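4. Suturing practice on the soft pad

This section covers the Skido practice pad, the curved needles and the black thread supplied with the Ganent bench kit. It assumes you have finished section 3 and the pad is fixed to its tray. If the pad still slides when you push it with a thumb, go back. Tape is not a fix, whatever the leaflet in the box says.

The leaflet also claims that a beginner will place neat, even stitches within the first hour. We have not seen it happen. Plan on several short sessions, and stop when your hands get tired.

4.1 Before you start

1. Wash and dry your hands. Hand cream leaves a film on the pad, and ink will not take on it.
2. Lay out one needle, one length of thread, the needle driver, forceps and blunt-tipped scissors. Put the rest back in the box.
3. Check the needle against a plain background. If the point is bent or burred, discard it in the sharps tub. Do not try to straighten it.
4. Cut the thread to 302 mm. The card suggests a longer piece "for convenience." Longer thread tangles, and you will lose more time than you save.
5. Aim the lamp low and from one side. Overhead light flattens the surface and hides the dimples that tell you a stitch is too tight.

Note: The pad is sold under two part numbers, 78 and 525. The dealer describes 525 as "advanced." We cut both in half and found no difference apart from the price.

4.2 Marking the pad

1. Use the fine blue pen. Ballpoint skates over the surface and the broad pen bleeds.
2. Mark each entry point with a small cross. Mark the matching exit point the same way on the far side of the line.
3. Write your name or initials beside your own row if more than one person is using the pad.
4. Leave the ink alone for two minutes before you touch it.

Crosses are better than dots. A dot vanishes under the needle point at exactly the moment you want to see it, while the arms of a cross still show on either side.

4.3 Placing a stitch

1. Grip the needle about two-thirds of the way back from the point. Gripping it close to the thread end gives you more reach, but the needle will roll.
2. Close the driver until it holds firmly. More squeezing will not improve the grip and may bend the needle.
3. Set the point on the mark, as near to upright as the curve allows.
4. Turn your wrist and let the curve do the work. Do not push straight ahead.
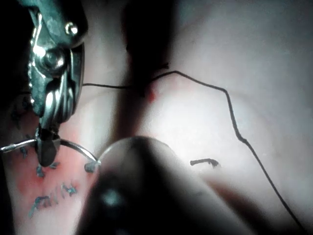 5. When the point comes through on the far side, let go and take hold again from that side. Keep clear of the tip itself, which blunts easily.
6. Draw the needle out along its own curve, then pull the thread through until a short tail is left.
7. Tie with the instrument. Two throws one way, one throw back, one more the first way.
8. Lay the knot to one side of the line and cut the ends.

Caution: The needles are real and will go through a glove. Never feel for a lost point with your fingers. Set the tools down, bring the lamp closer and look.

Caution: Used pads, needles and thread are for practice only. Nothing in this kit is sterile, including the items in sealed bags.

4.4 Checking your work

Look at the row from the side. The edges should meet without bunching. A pucker usually means too much tension, and a gap usually means too little, although a badly spaced pair of marks can give you either one. Check the marks before you blame your hands.

The Gunnlaugsson score sheet in the lid of the kit gives points for speed. Ignore that column for now. Halfdan Baldursdóttir, who tested this section at Stirnthorpe, crossed it out on every sheet and we have seen no reason to put it back.

4.5 Care of the pad

1. Snip and remove old stitches before storing.
2. Wipe with a damp cloth. Do not use alcohol, which turns the surface sticky.
3. Store flat, away from radiators.

The maker rates the pad for 2,000 needle passes. It may well hold together that long, but a row that has been worked over repeatedly goes soft and stops giving useful resistance. Move to a fresh area when the needle starts to slip through with no effort. For replacing the pad, see section 7.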